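Sorting day at Holtent

Well, we did it! The great toy and oddments sort is finished, and I can finally see the back wall of the store cupboard again. For anyone who missed last month's plea, Holtent takes in bits and pieces for the play corner and the summer fair, and by July we had 23 bags of them stacked up behind the door.

I'd made a plan, of course – shoes to one side, toy food on plates so we could see what we'd got, sweets kept well away from both (I know what I'm like by mid-afternoon). It mostly held. The toy fruit was my favourite, all those little reds and greens and oranges heaped up together, and I was a bit sorry when it had to go back in its tub. Shoes were the real headache. We ended up with seven odd ones, and if you're missing a left trainer in a child's size 2, do get in touch. 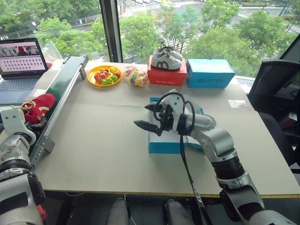

One reader wrote in to ask whether the sweets couldn't be shared out into smaller bags this year, as the big ones at the last fair went to the first few families and there was nothing left by three o'clock. Very fair point, and yes, we'll do that. I've got 79 paper bags left over from the Varosside picnic, so they may as well be used up.

Still wanted: a yellow or green washing-up bowl for the toy fruit (the tub has a split down one side), spare laces in any colour, and sticky labels, the bigger the better. Please don't bring any more jigsaws until September! Drop things at the side door before four, and if it's locked, ring the bell twice and give me a minute to get down the stairs.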